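Planning the equipment for the garment room

We are a small team at Verbeke and we prepare the budget for next year. Essam Saber asked me to put some pictures on this page, so that everybody who signs the order has seen the work with clothes and hangers. The order list itself is with Cor Desmet. 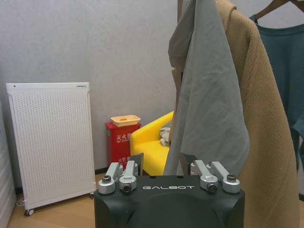
Clothes close to the robot: grey cloth, tan knit and a dark teal shirt on a wooden hanger.

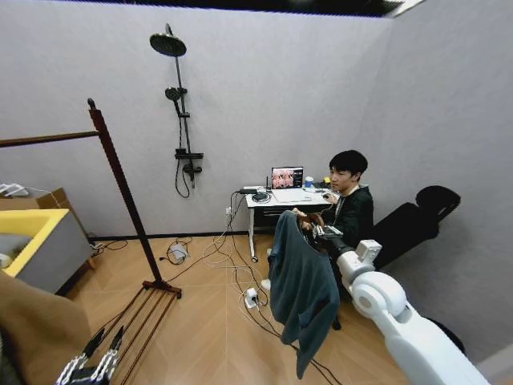
The hanger in the robot's hand, with the clothes rack on the floor and the laptop on the desk.

For the first phase we ask for 2 more racks and 55 wooden hangers. Flavel offers the hangers in one box for 337 euro, delivery included. I have also reserved 400 euro for cables and power strips, which we forgot completely in the last budget. The service contract is not in these amounts, and Adham will send us a separate price for it in November. Please write your remarks to Cor before he closes the list, also if you only want to change a quantity.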